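Subject: Re: [sorting-sim] Simulated sorting set: plan to scale up
Date: December 4, 2022

I've read the plan twice and I'm still not ready to say yes to it. Quoting most of the earlier message, as it has been a while and not everybody will have kept it:

> Hi all,
>
> The sorting set is nearly ready to grow. The Watkins cell now runs from start to finish in simulation: holder on the left of the board, green, blue and yellow bins on the right, one arm doing the picking. We have 400 demonstrations steered by hand and would like to take that to over 800 before we train again.
>
> The proposal is to stop steering every one by hand. Odona can cut the existing runs into pieces, move the start positions a little, and stitch the pieces back together into new runs. Anything that ends with the part in the correct bin is kept and the rest is thrown away. Parus would train on the result and Cosent would get the policy to try on their real cell.
>
> We think this is the cheapest way to get more variety. If there are no objections we'll start the generator next week.

I do have objections, though I'd rather be talked out of them than hold everything up.

My first worry is the word "variety". I went through the overhead view from a good many of the hand-steered runs, and the layout hardly gives the policy anything to think about. The bins touch, they go green, blue, yellow from left to right, and they sit at a slant on the grey board. A network could learn "go right and a bit up" and look very clever.
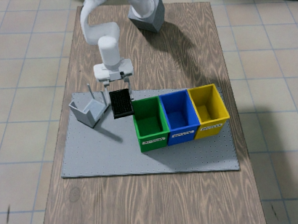
If the generator only nudges the starting pose, we'll have twice the runs and the same lesson. I would much sooner have a smaller set in which the bins swap places and the row turns the other way now and then. Somebody will tell me the generator could do that too. Fine, but then it has to make new carrying paths, and I haven't seen one of its long paths that I'd be happy to run on a real arm. The stitched parts have a little hitch where one piece meets the next. A person watching at full speed might miss it. The policy won't, and it will copy it.

Second, the success check. "Ends with the part in the correct bin" is a test of the last moment and says nothing about how we got there. A run that drags the part over a rim and drops it in by luck gets the same tick as a clean one. From directly above, you can't easily judge how much room there is between the part and a rim. That's a poor view for deciding whether a path was safe, and it's the view most of us have been using to check them.

The side camera is better for this, and I'd like it saved for every run, even if Parus never trains on it. I know that makes the files bigger. Disks are cheap compared with the time it took us to find out what was wrong with the August set.

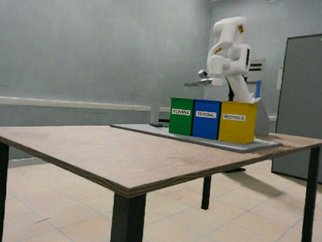
On the same point, I'd like to know which labels we think the policy is reading. The bins have words on them, and the task text uses words: returns, general, recycle. At the size we save the images, the lettering is a blur from above and not much better from the side. So when we report that the policy "follows the instruction", I suspect we mean it has tied each word to a colour. There's nothing wrong with that as long as we say so. Cosent may well want to change the colours of their bins, and they ought to hear from us beforehand that it could break things.

A cheap test would be to keep the labels where they are and shuffle the colours for a handful of runs. If the score falls through the floor, we have our answer before anyone spends money on the generator.

Third, and this is more of a grumble. We've been counting demonstrations as if they were all the same sort of thing. The log puts every one under "sort", with no note of what was being handled or what the person steering was trying to do. Moving a container about by its rim is a different job from carrying a part over to a bin. It needs a different approach and a different grip, and there's no sense in scoring the two together. If both go into the generator under one name, I don't trust what comes out when the pieces are cut up and joined.

I'd want these kept apart, with a written line for each saying what the goal was. It's dull work, but it can be done from the recordings we have.
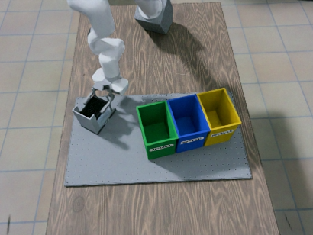 ## What I'd agree to

- Hold the generator back until the colour shuffle has been tried on the present policy.
- Split the existing 400 by task, and mark any run where the part or the gripper touches a rim.
- Record 2 new bin orders by hand before making any by machine.
- Save the side view for everything from now on.
- Have a person look at a random pick of the generated runs from beginning to end, joins included. The last step alone won't do.

If the generated runs then beat the same number of hand-steered ones on a layout neither has seen, I'll drop all this and help to write it up. What I don't want is another chart with the number of demonstrations along the bottom and success on the training layout up the side. We had one of those last time and it told us very little about how the thing would behave at Cosent.

Could whoever looks after the Odona scripts also say how the random seeds are picked? I couldn't find it in the notes, and two of the sample batches look suspiciously alike to me.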